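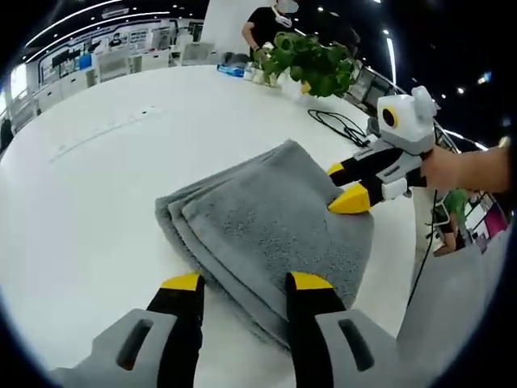
Posted 1 September 2019
4 min read

Okay, so towels. I know! I promised you all the patio post and it's coming, but I've had towel folding on the brain for weeks and I need to get it out of my system first.

It started back in March when we moved to Tustness and I lost my linen closet. The old place had one of those deep ones where you could shove anything in and lean on the door. The new place has two shelves above the toilet, out in the open, where every guest gets a good long look at them. My folding was not ready for that kind of attention. I've always been a half, half, half again person, the way my mother did it, and with a thick terry towel that gives you a fat floppy square that slides off the pile the minute you pull out the one underneath.

So I switched to thirds. Lay the towel out flat, long side toward you. Fold the top third down and the bottom third up over it, so you've got a long skinny strip with the hems tucked inside. Then fold the strip in half, and in half again if your shelf is shallow like mine. You want the rounded fold facing out and the raggedy edges at the back. It looks about a hundred times better and I'm a little mad I didn't do it sooner.

A few things I figured out by doing it wrong first:

Fold on something big. I was doing it on my knees, on the couch, on top of the dryer (the dryer is the worst, it's never wide enough and one end always ends up on the floor). A bath towel wants a proper table with room on every side. I clear the whole dining table now, and it goes so much faster that I don't even mind moving the mail.

Press as you go. Every time you make a fold, put your hand flat on it and push the air out toward the open end. Thick terry is springy and it'll puff right back up on you otherwise. My husband's cousin Dwayne Obi folds for a living at a guesthouse over in Dunleavy and he leans on his with his whole forearm, which I thought was showing off until I tried it. Nope. Flattest towels I've ever made.
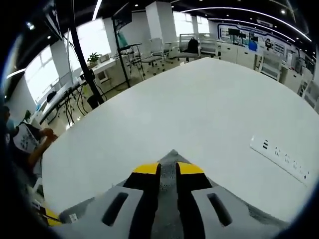 And fold them all in one go! This was the hard one for me, because I'm a grab-it-from-the-basket-as-needed kind of girl. But if you do the whole load standing at the table with some music on, they come out the same width, and same width is pretty much the entire secret to a pile that stays up. I do mine in 5 minutes now and then I stand in the bathroom doorway admiring them like a weirdo.

Skip the fabric softener too. I used to pour it in like pancake syrup and my towels got slippery and stopped drying anybody. I went without for a month and the loops fluffed back up, and they hold a fold better.

Somebody in the comments last time asked about color. Mine are all gray. I had whites before and I could not keep up with the makeup smudges, so they've been demoted to dog towels, and the dog is thrilled. The gray ones came from the clearance bin at Tultby, and I bought every one they had left.

Next up is the fitted sheet, which I have been fighting for my entire adult life. I've tried the tuck-the-corners thing and what I get is a big lump with elastic on it. If you've got a method that works on a deep mattress, please leave it in the comments, and go slow, pretend I'm five. Patio post after that, I swear.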